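Home | Projects | Reports | Contact

Podthorpe Tenants' Laundry Fund
Progress report to Kanico, Dec 28, 2020

The dryers arrived in November, one month late and one dryer short. Koltavlow has promised the missing machine and has been promising it very politely ever since. Of the $3,000 granted, $182 is unspent, which we are treating as a fortune. 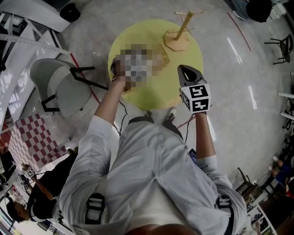
At the round yellow table.

Signups for evening slots stand at 15 households. Morning slots remain unloved. We moved the price list to eye level and complaints about prices went up, so people are at least reading it.
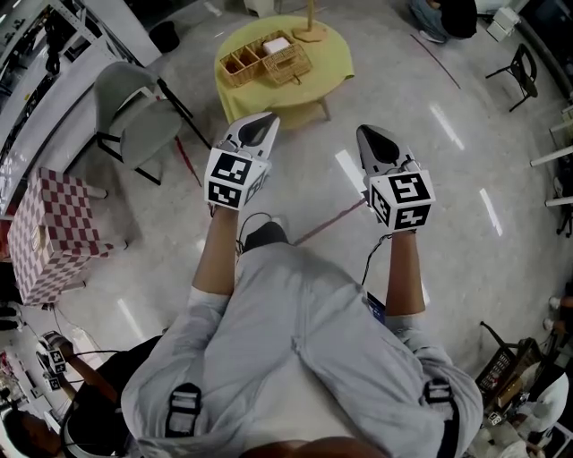
Gray shirt, black straps, both hands full.

The drain in the second bay still gurgles. Zaidi Plumbing has visited twice and describes the noise as normal for a drain of that age. We have asked for this in writing. 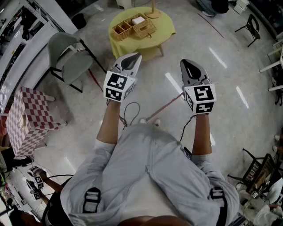 Will the fund need more money next year?
Only for the vent repair, and we expect to ask for it once the quote stops changing.

The next report will follow in 6 months.

Related:
Podthorpe boiler update
Soap policy, revised again
Lost socks: current holdings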